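Section 4. Setting up the Tero two-arm bench before a session

Give yourself a good half hour for this the first time, and put the kettle on before you start, as the arms like a few minutes to settle after power-up anyway.

1. Switch the power on at the wall, then at the left arm, then at the right. Please keep to that order. The Skesura controller names the arms as it finds them, and it's a nuisance to swap them back.

2. Run your hand along each cable from base to gripper while the arms are parked. You want enough slack for the arm's full reach, but no loop hanging where the fingers could catch it.
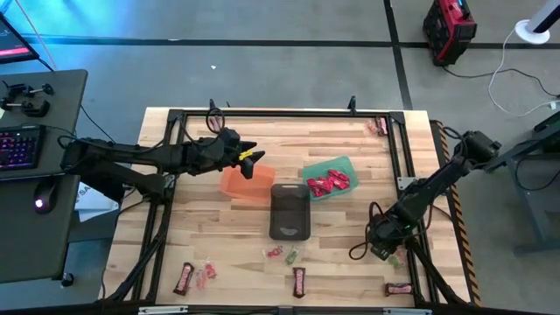

3. Jog each arm slowly to its ready pose over the timber top, well clear of the rails. If a joint hums or shudders, stop and see code 319 in the fault table.

4. Open and close both grippers, then check that the fingers meet squarely. A finger that's a touch out can be shimmed by up to 2 mm.

5. Set out your bowl, tray and lollies last of all, once you're happy with how everything moves.

CAUTION: Keep hands and sleeves outside the black frame whenever the arms are live, even if they look fast asleep.

Note: Spare finger pads live in the Bisley cabinet, second drawer. If you take the last pair, do let Omprakash Nautiyal know so he can order more.

Tero Bench Guide | Questions? Ask the Văduva workshop desk | Back to top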